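Water testing at Hirka allotments

The spring round of water testing starts on April 22, 2026. Plot holders who draw from the shared tanks are asked to leave a small jar, filled that morning and labelled with the plot number, on the bench by the Cedau Lane gate before 8. Please rinse the jar twice first.
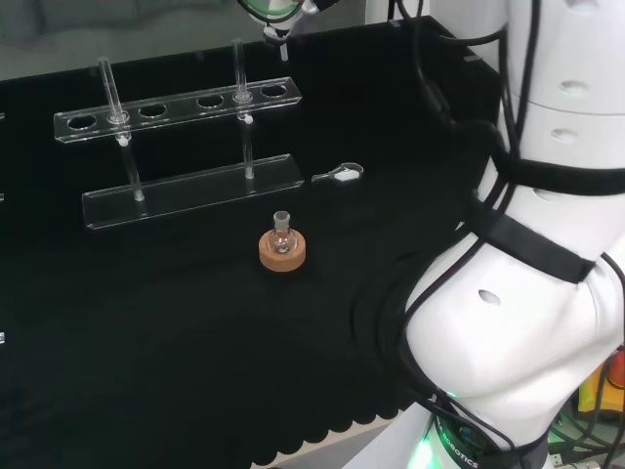
Two tubes in the rack.

Khoa Lưu will run the tests for nitrate and pH and pin the results up in the shed. Last April 4 tanks came back high in nitrate, all at the lower end near the compost bays. Those have been moved uphill.

The 1000 litre tank on plot 2 is still out of use until the new tap arrives. Use the standpipe for now.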